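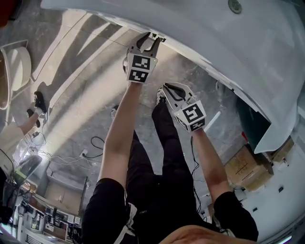
I keep reading that we should all be walking 10,000 steps a day, and I keep wondering who picked the number. It's suspiciously round. If a doctor told me to eat 1000 peas I'd want to see some paperwork.

Kai Ehlers, who I used to share an office with, bought a step tracker in December and has been insufferable since. He paces while his coffee brews. He told me he was 200 short one night and did laps of the garage in his socks. Is he healthier? He says he feels better. He also said that about the magnesium, and the special pillow.

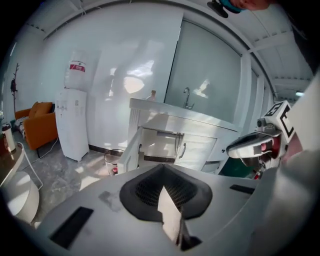
White housing, black mesh, silver finger.

I'm not against walking. I walk to the store and back, 45 minutes if I take the long way past the school, and I like it fine. What I don't buy is that the walk only counts if something on my wrist saw it. My sister lent me her old tracker for a while and it gave me credit for stirring soup. It missed a whole hill because I was pushing a cart.

Then there are the badges. I got one for going up 10 flights of stairs, and I live in a ranch house.

Shewit Tufa left a comment on my last post saying the number doesn't matter as long as it gets people off the couch. Maybe. I'd like to know how many of them are still off it by spring. Kai's tracker was on the charger when I stopped by, and he drove us to lunch.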